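3.2 Sampling and storage of cut produce

Produce was bought from two wholesale suppliers serving the Venley and Urnwood districts. Each supplier delivered to the kitchens in the study twice a week, and samples were taken on the morning of delivery, before anything had been moved to the cold room. In all, 1,490 portions were collected. Of these, 944 were leafy vegetables and the rest were tomato, onion and cucumber.

Kitchens were asked to keep their usual habits. Most of them washed lettuce in standing water and drained it on racks, and a few used a spinner. We did not ask staff to change the order of work, although two kitchens in Urnwood later told us that they had started washing cabbage separately on their own account. Their February results are kept in the totals and marked in Table 4.

Leaf weight was recorded at delivery, after washing, and again at the end of the lunch service. A portion was counted as discarded if it was thrown away for any reason, including dropped items and orders sent back. Trimmings removed before washing were weighed but are not part of the discard figure. Katona used the same rule in the earlier Vitale survey, so the two sets of results can be compared directly.

Lettuce lost more weight in holding than cabbage did in every kitchen. The difference was largest where the leaves were held uncovered next to the grill. Red cabbage changed little over a single service, and cooks tended to keep it for a second day. Lettuce was seldom kept past the evening. Kitchens that held both leaves in one container refilled it when the lettuce ran low, which left older cabbage at the bottom (Figure 3 shows both leaves in one container).
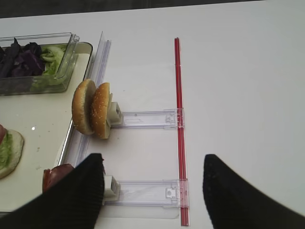
Figure 3. Purple cabbage and pale green lettuce in a clear container, with bun halves to the right.

3.3 Limits of the method

Scales were checked against a 1,000 g weight at the start of each day. Two kitchens shared one scale, and their afternoon readings were sometimes late. Cold room temperature was taken from the door display and was not measured separately.

Related items
Testa, A. Portion size and plate waste in staff canteens
Katona, J. The Vitale survey: methods and tables
Brorkitport working papers: Washing and draining of leaf vegetables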